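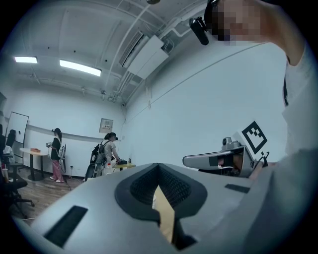 By the Trolirness news desk
Staff writer, automation

March 2019

Enex has started collecting hand-held gripper recordings for its learning system, the company said in a short note to customers. No robot arm needed for this part. People pick up the gripper tools, do the chore themselves, and the recordings go in as examples.

The first set is small. 131 usable takes so far, from two rooms, all simple table work: pick up, put down, hand over, open a lid. Enex wants a lot more before it trains anything it would show in public.

Crew on the floor wear headsets and some carry gear on their backs, so a session runs 14 minutes and then everybody gets a break. Marker cards on the grippers let the software work out where each tool is as it moves. If a card gets covered for too long the take is thrown out, and the company admits that happens more than it would like.

Sartori, which makes packing lines, is paying for part of the work and gets first look at the results. It has asked for five tasks to be added, mostly small boxes and bottles. Dumer is handling storage and the labeling, which is still done by hand and is teh slow part by a good margin.

Why people and not arms? Cost, mainly. Also speed. A new worker can be recording the same morning, and furniture can be moved between takes so the system doesn't just learn one table.

Still open: whether any of the recordings will be shared outside the three firms. Enex says it hasnt decided. Pay for the crew wasn't disclosed either.

Next batch of tasks is due in July, with Sartori's list going first.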